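Fendance: hand-held gripper comparison, README and data card

Version 6, last revised Jun 30, 2026

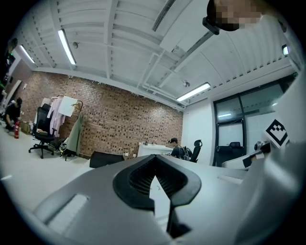

Liliana Pellegrini wrote back within the hour of the first draft going round: please put the bit about finger pads near the top this time, as I spent a whole afternoon comparing Voseck and Imeo recordings before I found out the pads had been swapped halfway through. So, with apologies to Liliana, the pads come first.

Read this before you compare anything

The recordings fall into two halves. In the first half both grippers wore the soft pads they came with. In the second half both wore the harder pads we cut ourselves in the Sala workshop. The column called pads in the index file says either "soft" or "hard", and if you leave it out of your grouping you will get a very convincing difference between the grippers that is mostly a difference between the pads. We did this ourselves and had got as far as making the slides.

What is in the folder

Fendance is a small, homely collection of recordings made to help us choose between two hand-held grippers, the Voseck and the Imeo, before fixing one of them as the standard tool for our arm work. A person holds the gripper and does a short task with it, the camera on the tool records what goes on, and afterwards we look at how well the arm can follow the same path. There are 60 recordings for each gripper, with the same six tasks done by the same people wherever we could manage it (there were some gaps in November when a cold went round, and the index says who stood in for whom).

You will find:

index.csv, with one row per recording
video, one folder per gripper, named voseck and imeo
poses, the path of the tool through the room, as worked out from the video
width, how far the fingers were open at each moment
notes, the handwritten remarks of whoever was holding the tool, typed up as they stood
calibration, one file per camera per session

Please don't tidy the notes folder. The spelling is dreadful in places, mine included, but people wrote down things like "thumb got tired, slipped a bit" or "started again from the left", and those remarks have explained more odd-looking paths than any plot has.

The tasks

The six tasks are picking up a cup and setting it on a saucer, folding a tea towel once, putting a lid on a jar, pulling a book from a tight shelf, moving a sponge from one tray to another, and hanging a mug on a hook. They were chosen by going round our own kitchens and writing down what we would like help with, and then crossing off everything that needed two hands. The jar lid only just stayed in. You can do it with one hand if the jar is held in a stand, and the stand is drawn in the notes folder with its measurements, should you wish to make your own.

Each task has a start card and an end card. The start card says where things go on the table before you begin, and the end card says what counts as finished. For the towel, finished means one fold with the corners no more than a thumb's width apart, and yes, there was a long discussion over whose thumb. We settled on 20 millimetres.

How the recordings were made

Everything was recorded in ordinary working rooms with people going about their business, with the ceiling lights on. We didn't want a bare studio, as the arm will have to cope with chairs, coats on rails, glass and passing colleagues wherever it ends up. Faces have been blurred into blocks in all the video we share. If you come across one that slipped through, write to us and we will replace the file.

Square black-and-white markers are used to help work out where parts of the tool are. They are dull to print and even duller to stick on straight, but do take the trouble. A marker with a lifted corner will still be read by the software quite cheerfully, and the width it gives you will be wrong by a little, in a way that is very hard to spot later on.

The camera lens is a wide one, so straight things near the edges come out bent. The video is kept as it was recorded. If you want it flattened, the calibration files have what you need, but our own comparisons were run on the bent version and you should say which you used if you report a number next to ours.

Before each session the holder did the following, and we would ask you to do the same if you add to the collection:

Wipe the lens and the markers with a dry cloth.
Open and close the fingers fully, three times, with the camera running.
Walk slowly once past the table, keeping the tool at chest height and looking down at the work.
Put the tool back on its stand and wait for the light to settle before the first task.

The slow walk is the one everybody wants to skip! Please don't. The path software needs a good look at the room, and nearly all the recordings we had to throw out were ones where somebody went straight to the table.

What we found, such as it is

I'm wary of putting too much weight on this, but people do ask, so I'll set down where we have got to.

The Voseck is the steadier of the two in the hand. Its path came out clean more often, and the arm followed it with less jerking on the cup and the sponge. It is also the bigger tool, and the shorter-handed among us found the trigger a stretch by the end of a session. On the book task it was plainly worse, as there isn't much room between books for a stout finger.

The Imeo is lighter and most people liked it at once. Its fingers get into narrow places, and the mug on the hook was a pleasure with it. Against that, its trigger has a little free play at the start of the squeeze, so the recorded width lags behind the real one. We measured a lag of up to 31 milliseconds. That doesn't matter for a sponge and matters a good deal for a jar lid.

With the hard pads on, the difference between them on the cup task nearly went away. With the soft pads it was quite marked. I can't tell you why, though Lucrezia Bortolotti has a theory to do with the soft pads folding under at the tip, and she has put it in the notes folder under her own name so that it can be argued with.

As for which one we chose, for the time being we are carrying on with both. The Voseck is used for anything on an open table and the Imeo for shelves and hooks. This was meant to be a decision and has come out as a cupboard with two tools in it, so we will have another go once the new Imeo trigger has been tried.

Known faults

The first session with the Voseck has its clock set an hour behind. The times inside each recording are fine, but don't match them against the notes without adding the hour back.

Two of the tea towel recordings use a different towel, a thicker one with a waffle weave. They are marked "towel2" in the remarks column.

Left-handed holders are badly under-represented. If you are left-handed and live within reach of Sala, we would be very glad of an afternoon of your time, and there will be cake.

The pose files for the book task sometimes jump when the tool goes deep into the shelf and the camera sees very little besides book spines. We have left the jumps in and marked them in a column called trust, where 0 means please don't.

What it is good for, and what it isn't

It should serve you well if you want to compare two hand-held tools on small household jobs, or to test whether your own path software holds up in a cluttered room. It might also be handy for teaching, and one or two of the shorter recordings have already been put to that use.

It is too small to train a general controller from nothing, and we would rather you didn't quote it as proof that one make is better than another. We had a single tool of each kind, and a different pair might well have behaved differently.

Using it and adding to it

You may use the recordings for research and teaching, and share what you make from them, provided you name Fendance and keep the blurring in place. If you add sessions of your own, please follow the start and end cards, fill in the pads column (Liliana will check), and send the calibration file along with the video. Sessions without one can't be merged, however nice they look.

Questions about the pose files go to Lucrezia. Questions about the index, the pads, or anything that doesn't add up between the two go to Liliana, who keeps the list of corrections. The next tidy-up of the index is waiting on the clock fix for that first Voseck session, and until then the hour has to be added by hand.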